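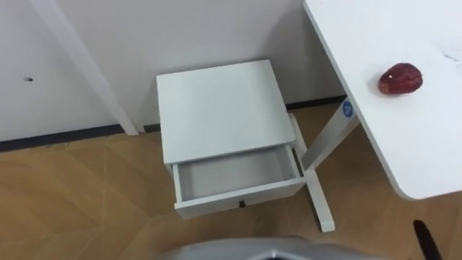
Furnished rooms ready at Jonthorpe house

The first furnished rooms at the former Provine boarding house in Jonthorpe are ready for tenants, the building's new operators said on 26th December. Twelve rooms on the second floor will be let from the first week of January, with the rest of the house to follow by July.

The building had stood unused for six years. It was bought last spring by Nwankwo Lettings, which rents rooms by the month to hospital staff, trainees and people who have moved to town for work. The company has put in new wiring, replaced the windows on the street side and rebuilt the two shared kitchens.

Each room comes with a bed, a desk and a small nightstand with a single drawer. The furniture is white throughout, with a dark knob on the nightstand drawer, and the walls have been painted to match. The old carpets have been taken up. In their place is a light brown floor in large wood-grain tiles, finished along the wall with a thin black baseboard.

Sumathi Palaniappan, who manages the property for Nwankwo, said the furniture was kept plain on purpose.

"People bring their own things," she said. "Most of our tenants come with two suitcases and a laptop. They want somewhere to put a lamp and a phone at night, and a table big enough to work at. Our last building had big wardrobes and bookcases in every room and we ended up moving half of them out."

Some of the pieces are secondhand. The desks came from a student residence in Grendisport that closed over the summer, and a few have light scratches on the top. Palaniappan said they were checked over before delivery and that any with loose legs were sent back. The nightstands were bought new and put together on site over two days.

Drawers are being opened and emptied as part of the final check on each room, along with a test of the lights, the radiator and the door lock. Tenants will be given a list of the furniture when they pick up their keys and will have a week to report any damage they find. Marks on the walls will be recorded on the same sheet, so that no one is charged for them on moving out.

Annapurna Subramaniam, a trainee pharmacist who will move into one of the second-floor rooms next month, visited the house with her sister before signing. She has been sharing a one-bedroom apartment on the other side of town.

"I've been studying on the couch since September," she said. "I mainly wanted a desk. The room is small, but it's bright, and I can walk to work in 20 minutes."

She said she would have liked more storage. Closets are built in on the street side of the building, but rooms at the back have a clothes rail instead. Palaniappan said under-bed boxes will be offered to tenants in those rooms at no extra cost.

Rent includes heat, water and internet service. Laundry machines are in the basement and take a card. Bicycles can be kept in the covered area behind the house, but parking is limited to the street, where the city's permit rules apply.

Work on the third floor is due to start after the holidays. Tenants have been told to expect some noise on weekday mornings, and the rear stairs will be closed while new flooring is carried up.

Rooms can be viewed by appointment through the Nwankwo office at 79 Provine Street.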